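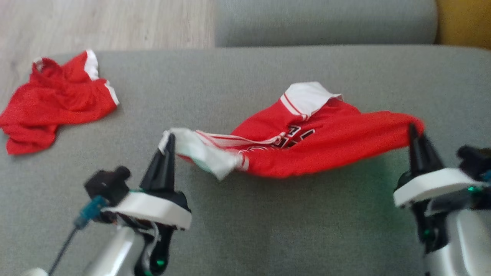

Red jersey held up above the gray sofa seat, second red garment lying on it, uniform room, Conville.

Virncombe Youth Sports Uniform Library
Progress report to the Stistama Fund
Prepared by Souad Cherkaoui, 2024-06-23

Summary

The library lends basketball uniforms to families who would otherwise have to buy them. The grant pays for replacement stock, laundry and the rent on the room in Conville. Work is on schedule except for the labeling, which is covered below.

Stock and lending

We now hold 94 full sets, meaning a jersey and a pair of shorts that match in size and trim. At the end of the spring season 80 sets were out on loan. All but 9 have come back. Iman El Fassi has written to the families concerned and expects most of the remaining sets before the summer program starts. We do not charge for late returns and would like to keep it that way.

The El Idrissi gym has agreed to keep a return bin by its front desk through the summer. The bin filled up twice in May, so we have asked for a larger one.

Sorting and folding

Returned uniforms are washed, checked and folded at the Conville room. We had planned to buy a second folding table but have put that off. The sofa seat is wide enough to open out a jersey next to its shorts, and the money went to laundry instead. 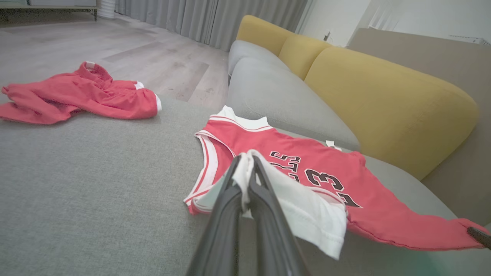

Checking takes longer than folding. Each jersey is opened out with the front up, and whoever is doing it looks at the collar, the armholes, the hem and the printing before it is folded. White trim gets the closest look, as that is where stains are easiest to spot. On a shirt like the red number 23, that means the V-neck, the wide band around the armhole and the lower hem. The shorts stay beside the jersey until both have been checked, and the two are then folded together as one set. Before we worked this way, sets were often split between shelves and we lost time matching them again.

Repairs so far have been small: loose hems, a few pulled threads at the neck, and one waistband that needed new elastic. Jerseys with badly cracked numbers are kept for practice use and are not counted as full sets.

Labeling

Each garment is to have a set number sewn inside so that tops and shorts can be paired quickly. To date 45 sets are done. The first batch of iron-on labels came off in the wash and had to be replaced with sewn ones, which put us behind. Iman expects to finish by the start of the fall season.

Budget

Spending on laundry is higher than planned and spending on furniture is lower. We ask the Fund to approve moving the unspent furniture money to the laundry line. Receipts are attached.

Next period

Finish the labels, collect the outstanding sets, and take stock of the smallest youth sizes, which ran short in May. A list of the sizes we need will be sent separately.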